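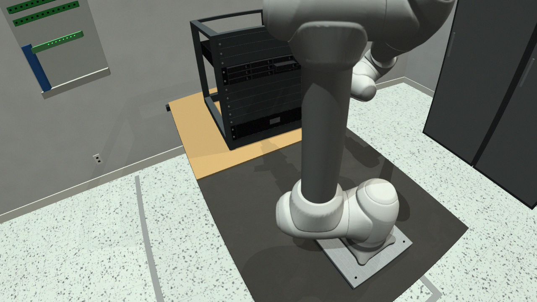

Moving the backups off the old box

September 2020

The home server in Nundora has been running out of room since July. Pool usage hit 99 per cent on the photo volume, at which point snapshots stopped and the nightly job to Hikthorpe began failing with a quota error.

I considered pruning. Pichit Pongsiri suggested deduplication, which I tested on a copy of the Borkano folder. It recovered 28 GB and tripled the memory use, so I turned it off again.

The plan now is a second pool with larger disks, then a send and receive over the local network. The first full pass took 29 hours. Incrementals finish in under 40 minutes, most of that spent on mail.

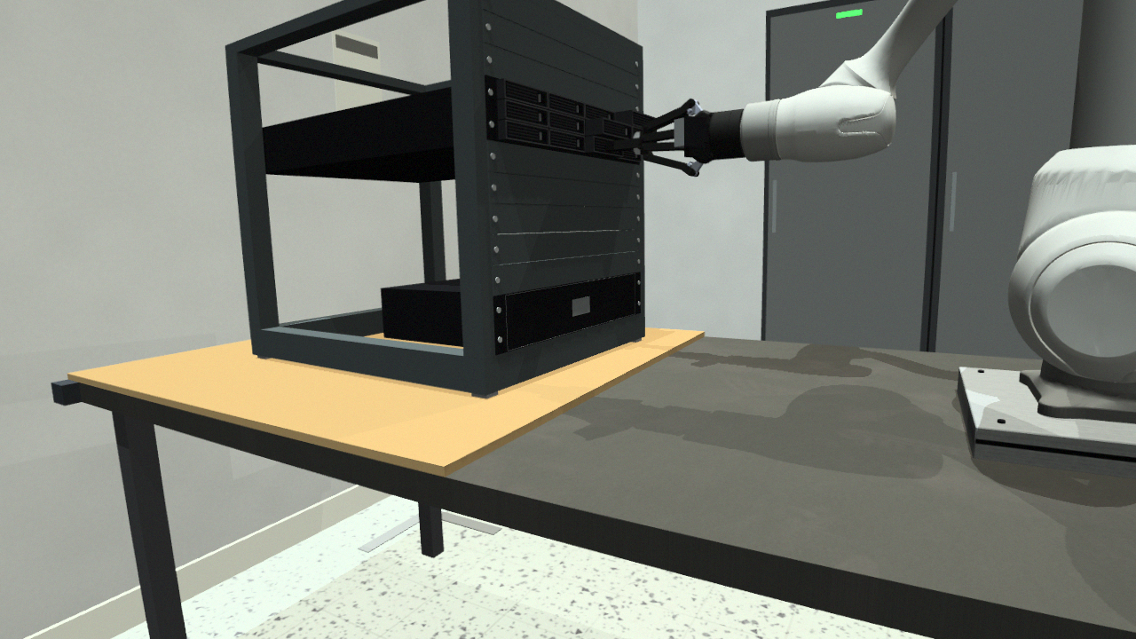 Open-frame rack with the drive bays near the top.

Two notes for anyone doing the same. Set the record size before copying, as existing files keep the old value. Check the colour profiles survived if you store raw scans; Tassanee Jitpraphai lost hers to a sync tool that ignored sidecar files.

Still to do: scrub schedule, email alerts, labels on the cables.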